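Student Project Diary
Hurkcombe Technical Institute, Automation Laboratory
Grinden Project, second-year group
Entry for Sunday, October

The laboratory was opened to the group at nine in the morning by arrangement with the department. The day was set aside for the household objects portion of the Grinden Project, in which students use a hand-held gripper to record short handling tasks. The recordings will later serve as training material for the Dodar arm in the main workshop. Today's object was the wooden hairbrush, together with the cream-colored ribbed holder.

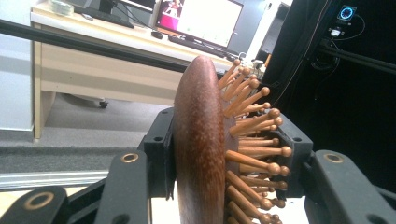
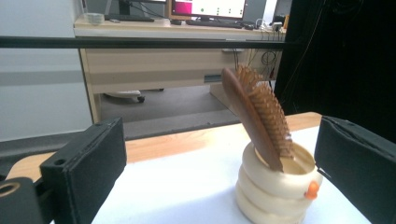
Hairbrush task, Automation Laboratory. First picture: the brush held in the gripper. Second picture: the brush in its holder, with the gripper fingers open.

The task sheet calls for two actions. In the first, the operator lifts the brush out of the holder and brings it clear of the rim. In the second, the operator returns the brush to the holder and opens the fingers. Each action is recorded separately and is given its own line in the log. The group agreed last month that an attempt in which the holder moves on the table is to be kept and marked, and that it is not to be deleted. This rule was followed today.

Work began with a review of the previous session. The group had finished that session with 218 accepted recordings against a term target of 440. A number of the earlier recordings had been returned by the course instructor with the remark that the approach was too quick and that the fingers closed before the object was properly between them. The instructor asked that operators come to a full stop before closing. The remark was read aloud and copied to the top of today's log.

The first operator worked until shortly after ten. The main difficulty was the choice of where to hold the brush. The pins are rigid and rounded at the tips, and a finger that meets them has only a few small points of contact. The back is smooth and curved, and it gives a finger little to settle against. Several attempts were made with the gripper set across the width of the head, and in these the brush turned as it was lifted. Better results were obtained when one finger was placed against the back and the other on the side of the pins, with the brush well down between them. The second operator confirmed this after the change of shift, and it was adopted as the standard grip for the remainder of the day.

It was noted that the written instructions say only "grasp the object firmly." The group considers this insufficient for an object with two unlike sides. A revised wording was drafted and will be submitted with the weekly report.

A short break was taken at half past ten. During the break the log was checked against the files on the computer. Seven files had been saved under the name of an earlier object. They were renamed, and the correction was entered in the margin with the time.

The return action occupied the rest of the morning. The holder has a wide mouth, and placing the brush inside it is not difficult when the brush is upright. When the brush has tipped in the grip, however, the head tends to meet the rim and the holder is pushed along the white surface. Operators were advised to correct the tilt above the holder and only then to lower the brush. One operator preferred to let the brush touch the inner rim and slide down along it. Both methods were recorded. The question of whether the two should be kept in separate sets was discussed at some length and was left open for the instructor to decide.

The small orange knob near the rim of the holder was also discussed. One member suggested that it be used as a reference point, so that the holder would face the same way at the start of every attempt. Another member held that the direction should be varied on purpose, so that the Dodar arm would not depend on it. The project plan prepared under the Fröhlich study grant asks for variation in the starting position, and the second view was therefore adopted. The holder is to be turned by hand after each pair of actions.

The group stopped for lunch at noon and resumed at one. The afternoon was given to review. All members watched the morning's recordings together and marked each one as accepted, marked or repeat. Those marked "repeat" were for the most part from the first half hour. In several of them the operator had begun to lift before the fingers were fully closed, in spite of the note at the top of the log. The members concerned will repeat these at the next session, before any new object is introduced.

Two matters concerning equipment were recorded. The grip surface on one finger should be inspected before further use, as an operator reported that the movement felt uneven toward the end of the shift. The spare set of fingers is being printed in the main workshop and has not yet been delivered. Until it arrives, the present set is to be cleaned at the close of every session and signed for in the equipment book.

The following is to be carried forward. The revised grip instruction is to be typed and sent to the instructor. The naming of files is to be checked at every change of operator. The next object on the list is the soup ladle, for which the group has asked to use a taller holder. The request form was completed and placed in the department tray.

The brush and holder were returned to the object shelf, the computer was shut down, and the laboratory was locked at a quarter to four.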